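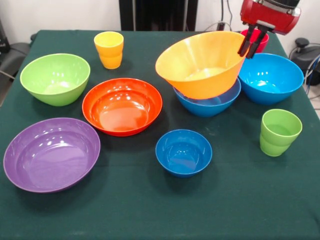

When you learn a new language, the colours come very early, usually in the same week as the numbers and the days. The teacher holds up a card, the class says "red", and everybody is happy with it. I have learned the colours in four languages now and I believed for a long time that this was the easy part, only a matter of changing one label for another. It was at our language evening in Curnden that I began to doubt it. Put bright plastic bowls and cups on a dark green cloth and ask people from different countries to name them, and the purple bowl is finished quickly, but the one between orange and red can take a quarter of an hour. I call it orange. Cletus Okafor calls it red, and he is not a man who changes his mind before the tea is served.

I would like to write a little about these quarrels, which are friendly, and about what I have learned from them.

The first surprise for me was that languages do not cut the colours at the same places. Russian, which I had at school, has one ordinary word for dark blue and another ordinary word for light blue. A Russian child does not learn that the second is a kind of the first, in the same way that an English child does not learn that pink is a kind of light red. In Latvian we have one word, zils, and if it is light we put a small piece in front and say gaišzils. So when I moved from Latvian to Russian I had to look at the sky again and decide. When I came to English I was allowed to be lazy again.

Ansel Szabo told us about the two reds in Hungarian. There is piros and there is vörös, and both are translated as red in the dictionary. But wine is vörös, and a red pepper is piros. We asked him for the rule. He thought about it, drew a line on the back of an envelope, crossed it out, and said that the darker and more serious red is usually vörös, but he would not promise it. I liked this answer very much. I am also unable to give the rule for many things in my own language, and I have spoken it all my life.

Then there is the question of where the words come from. Soledad Thibodeaux learned her Spanish from her grandmother, and she explained that morado, purple, comes from the mulberry. Cletus said that in Igbo you can say green with words that speak of a living leaf. Somebody thought this was poetic, and he answered that English people say orange all day long and do not notice that they are holding a fruit. He is right. I looked it up afterwards, and the fruit had its name in English before the colour did. Before that, people could say yellow-red, or simply red. This is the usual explanation for why the robin is called redbreast, although anybody who looks at a robin can see that it is more orange.

I must admit that I told this story about the robin at the wrong moment, in the middle of the discussion with Cletus, and he took it as proof for his side. 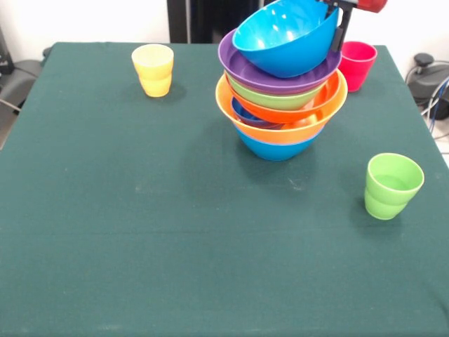 A leaning stack of bowls, with blue at the bottom.

After that evening I started to write down colour words in a notebook, and it grew faster than I expected. It now has 636 entries, but many of them are paint. Jalen Strickland works at the Kowalczyk decorating shop on the corner of the market square and he brought me last year's charts. I do not think that anybody needs so many names for white. There is one called Quiet Oat and another called Oat Morning, and I have looked at them next to each other at the window and under the lamp without seeing the difference. Jalen says customers see it very clearly once the wall is painted, and come back to tell him.

What interests me more are the colour words which can be used only for one or two things. In English, hair can be blond but a table is hardly ever blond. A horse is bay, and a coat of the same brown is only brown. A person can have hazel eyes but I have never heard of hazel shoes. The first time I described a friend's hair as yellow, the whole table laughed, kindly, and I did not understand why, for I had looked at the hair and it was certainly yellow. Such mistakes are not in the textbooks. You make them in company, and then you keep the correct word for ever.

The colours also do other work, and here each learner has his or her own collection of accidents. In English you are green with envy, and green also if you are new to a job. A blue mood is sad. In German, to be blue is to be drunk, and Soledad, who worked two winters in a German hotel, once told her manager on a Sunday morning that she was feeling a bit blue. She was sent home with a glass of water.
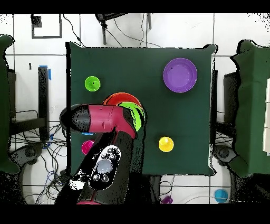

Text by Kadri Vītola, language evening host, Curnden

For those who wish to try this at home or with a group, I can recommend a small exercise. Choose one colour word in your own language and ask each person to find the best example of it in the room. Do not discuss before. In my experience people agree well about the best example, and the trouble begins only at the borders. Everybody can point to a good blue. But ask when it stops being blue and begins to be green, and you will hear the chairs move. My sister and I have disagreed about our mother's winter coat since we were small, and we have the same mother and the same language.

It is also useful to ask for the word and after that for a sentence with it. The word alone is quickly forgotten. I remember vörös only thanks to the wine.

If you prefer to read, the library has put together a shelf of some 25 books on words and colours, near the large print section. The one I would take first is the thin one about dyes, with chapters on madder and indigo, although the printing is small. The film night at Florkby is also showing a documentary about the dye gardens at Pravirier in November. I have not seen it, but Ansel has, and he says the part with the wool is slow and very beautiful.

The language evening is in the upstairs room of the library and starts at 6. You do not need to book. Tea is 80 pence and biscuits are welcome from anybody who bakes. We have at present a good number of speakers of Spanish and Polish, and we would be especially glad to meet somebody who speaks Welsh. I have read that the Welsh word glas is used for blue, but that in older use it could also cover grass, and I have several questions.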